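# About Morklow

Morklow tests small kitchen appliances by making breakfast with them. We began in a former shoe-repair shop in Telbridge with two toasters, one extension lead and a firm belief that the manuals were being optimistic. The shoe smell has gone. The belief remains.

Our work is for people who have to buy kettles, toasters and microwaves in quantity and then live with the complaints: landlords of student houses, small hotels, church halls, the sort of office where somebody has written NOT YOURS on the milk. They send us a shortlist. We put each appliance on a table, use it the way a tired person would at ten to eight in the morning, and write down what happens. The report comes back in plain words, and it says which one to buy.

## What we test

Mostly the dull things, as these are what people touch every day. Does the door open far enough to get a dinner plate in without tilting it? Can you work the toaster lever with buttery fingers? Where do the crumbs go, and can you get them back? We have opinions on cord length that we've learned to keep out of conversation at weddings.

We don't test wattage, radiation or anything requiring a white coat. There are laboratories for that and they're very good at it. We have aprons.

So far we've published 329 reports, and the most requested is still the one on kettle lids. The second is a comparison of bread slots, which we wrote after a guest house in Grīnberga asked why none of its toasters would accept the local loaf. (The loaf was too tall. The report runs to 8 pages, with a section on turning it sideways.)

## How a test goes

Everything is tested beside something else. A microwave alone on a bench looks splendid, and so does a toaster, but put them together on a normal table and you find out which way the door swings and what it swings into. We measure the gap, load the bread and add a bottle or a jar, because every kitchen has one standing exactly where your elbow goes.
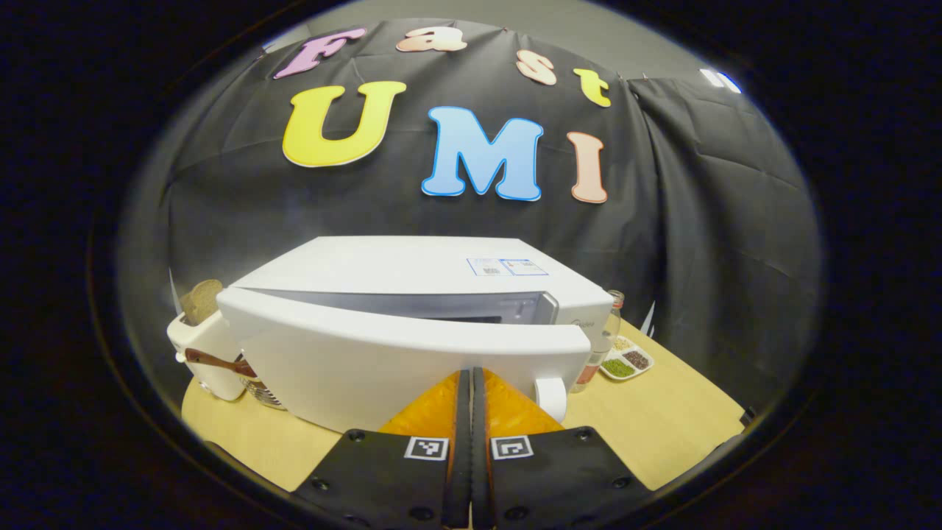 Door clearance takes up more of our week than any other test, and it's the one clients are most likely to call fussy. We open the door wide with the neighbours in place and look at what has become awkward to reach. With the microwave door swung out like this, the white toaster on its left is partly behind it, slice of brown bread and all, and anyone wanting both toast and porridge has some planning to do. On the other side the glass bottle with the pinkish-red cap stands right up against the line of the cabinet, well placed for an elbow. We would mark that layout as fine for one person and poor for two.

After the door comes the wipe-down, then the crumbs, then the handle or knob, which we try with each hand and once with an oven glove on. Stickers get a test of their own. We have strong feelings about stickers that leave half of themselves behind.

## Where we are

The main kitchen is still in Telbridge, above the shop now, up a staircase that every delivery driver has commented on. A smaller one opened in Vurkari in July, with a ground-floor door and a sink that works both taps. Visitors are welcome at either if they ring first. There will be toast, and we'll ask you to fill in a form about it.

Reports cost the same whether we like the appliance or not, and manufacturers can't pay to have one changed. Two have asked. Both got the price list and a link to the kettle lids.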